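Kemari Youth Soccer: spring progress report to the Holroyd Fund

Hi all,

You asked for something you could read over a cup of coffee and not a binder, so I've kept the tables out of it and put the money stuff near the end. This covers everything from the January kickoff through the end of May. I'm the head coach on this project and also the person who writes the reports, so if it wanders a little, blame me.

Where we are

Signups closed at 131 kids across the two sites, Tukatside and Kumonport. The application said we'd be happy with a hundred, so I was pretty thrilled the morning I saw that number (and then I remembered we had to find cleats for all of them). Tukatside is the bigger group, as expected. Kumonport started slow, sat at barely a team's worth of players through most of February, and then filled up in a rush once the weather turned and the middle school let us hand out flyers at lunch.

We run sessions twice a week at each site, starting at 4:30. The younger group goes first and the older ones take over the field at 5:45. At Tukatside we have the full grass field plus the little fenced court behind the bleachers. At Kumonport it's still the one turf half-field and whatever sideline we can borrow from the lacrosse people, who have been very decent about it.

What we're teaching, and a change of mind

The plan I sent you last fall was heavy on positions. I wanted every kid over eleven to be able to tell you what a holding midfielder does. Well, I dropped most of that by the third week. These kids could recite where they were supposed to stand, and then the ball would come and they'd kick it as far as they could and look relieved. So we went back to basics: small games, three against three or four against four, tiny goals, no keepers, and a rule that you need to take a touch before you pass. We played that for most of February and March.

I'll admit it looked like chaos for a while! Parents at Kumonport asked me (nicely) when the real soccer was going to start. But by April I was seeing kids put a foot on the ball, lift their heads and turn away from pressure, and that's the thing I care about most at this age. One of the older girls at Tukatside has started dropping off the front line to get the ball to feet, drawing a defender out with her and slipping it into the space behind. I never coached that. She picked it up from playing in tight spaces all winter.

The older group has moved on to building out from the back, with mixed results. We gave up some truly awful goals in the April friendlies trying to pass our way out of our own box, and I told them to keep doing it. We also won a few, if you're wondering. I didn't keep a table and I'd prefer not to start.

Coaches

We finished the spring with 18 coaches and helpers cleared to be on the field, counting the high school juniors who work with the under-eights. That's enough for Tukatside. Kumonport is thin, and on a couple of rainy afternoons I was running both age groups there by myself, which I don't want to repeat in the fall. I've asked the Kumonport high school whether their players can earn service hours with us. They said yes in principle and then the paperwork went quiet. I'll chase it again in June.

The coach training weekend in March went well, though it ran long. The part on how to talk to a kid after a bad game got the most out of people. The part on the offside rule got the most arguments, as it always does. Next time I'd cut the classroom time in half and do the rest out on the grass with a bag of balls.

Fields and gear

The Tukatside goalmouths are mud. They were mud when we got there and we haven't helped. The parks department reseeded the north end in April and asked us to stay off it, so we turned the small fields sideways and played across. That worked fine and I think I'll leave it that way.

The lights at Kumonport are the one real worry. Two of the poles were out from February on, and the far corner got too dark to use after 6:00 until the clocks changed. The school has the repair on its summer list. If it slips, our October and November sessions will have to start earlier or move indoors, and the gym there is small.

Gear is in good shape. The cleat swap brought in more pairs than we could hang on the rack, so every kid who needed a pair got one. Balls disappear at the usual rate. We have plenty of pinnies in green and not nearly enough in any other color. 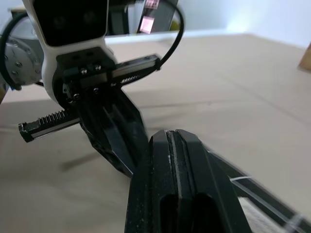 Money

We're on budget overall, with some lines up and some down. Van hire between the sites came in over, mostly down to fuel and two extra trips for the friendlies. Training costs came in under, thanks to a free room. Right now we have $900 unspent on the equipment line, and I'd like your okay to move it to transportation for the fall. If you'd prefer it stay put, I'd spend it on a set of pop-up goals for Kumonport, so either way it'll get used.

The full ledger goes to the Holroyd office separately with the receipts. A couple of the van receipts are faded and hard to read. I've written the amounts on the back and asked the hire place for copies.

What's next

Summer is light: open play at Tukatside one evening a week through July, with no registration and no uniforms, just turn up. Fall signups open in August. I'd like to hold the Kumonport group at its current size until the coach numbers improve, even if that means a waiting list. I know that's a change from the growth we talked about, so please tell me if it's a problem on your end.

I'd also love to add a girls-only session at Tukatside. Several of the older girls asked for one, and I think it would bring in some of their friends who watch from the bleachers and won't come down. It needs one more coach and an hour of field time, and I have the hour already.

Come out and see a session if you can. 5:45 is the better one to catch, and park on the school side because the gravel lot floods.

Head coach, Kemari Youth Soccer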